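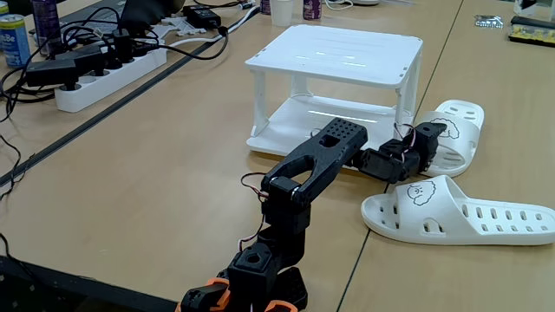

Tabletop with white stand

Endpoint Management Working Group
Minutes of the meeting of 2025-02-11

Present: V. Thakur (chair), N. Howells (minutes), representatives of Desktop Support, Network Operations and the Braslow site.
Apologies: Usta site.

1. Minutes of the previous meeting
Accepted with one correction. Item 4 should read "driver package" in place of "driver policy."

2. Operating system feature update, status
The pilot ring has 540 machines. The update installed on all of them except those held back by the disk space check. The check requires free space on the system partition before the download starts, and machines that fail it stay on the current build and report a hold code to the console.

Desktop Support asked whether the cleanup script could run before the check. The chair confirmed that it can, provided the script leaves the previous installation folder in place until the rollback period has ended. The script will be changed and retested on the pilot ring only.

The second ring has 1,652 machines and is scheduled for March. The start date depends on item 3.

3. Ovis VPN client
The current Ovis client loses its saved connection profile when the feature update replaces the network stack. The user sees the login window but the server list is blank. Reinstalling the client restores the list. Repairing it does not.

Two workarounds were discussed:
(a) Export the profile before the update and import it at first login.
(b) Push the newer client ahead of the update.

Option (b) was preferred. Network Operations noted that the newer client needs a certificate in the machine store, where the present one reads it from the user store. The certificate template will need a matching change.

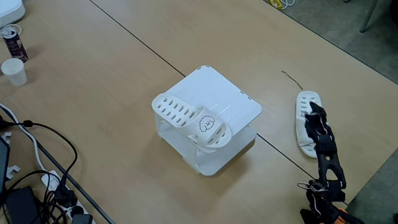 The template change has to be in place before the client is pushed, or machines will fail to connect after their next restart. Network Operations will make the change and confirm by email. No client packages are to be released until that email has been received.

4. Download traffic at Braslow
Braslow reported slow file access during the pilot downloads. Peer caching was switched on for the site but the group ID had not been set, so each machine went to the outside source. The ID is now assigned by subnet. Braslow will watch the link during the next test and send the graphs to the group.

5. Mac Giolla inventory agent
The license covers 2,000 endpoints. Retired machines continue to count against it until their records are deleted by hand. Agreed to delete records with no check-in since the last inventory cycle. Virtual machines used for packaging are exempt.

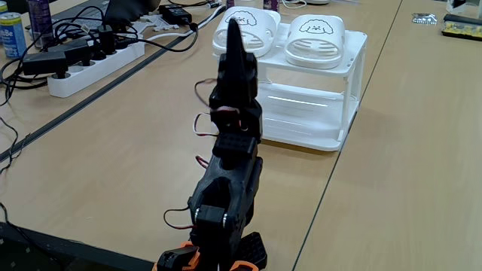
Nia Howells

6. Restart prompts
Users may currently postpone a restart without limit. Agreed to allow 2 postponements, followed by a forced restart outside working hours. Shared machines in meeting rooms will restart overnight with no prompt. The wording of the prompt was left to Desktop Support.

7. Actions
Desktop Support: revise cleanup script; draft restart prompt.
Network Operations: certificate template; confirm by email.
Braslow: link graphs after next test.
V. Thakur: set second ring start date once item 3 is cleared.
N. Howells: remove stale inventory records.

8. Any other business
None. The next meeting will be called when the certificate change is confirmed.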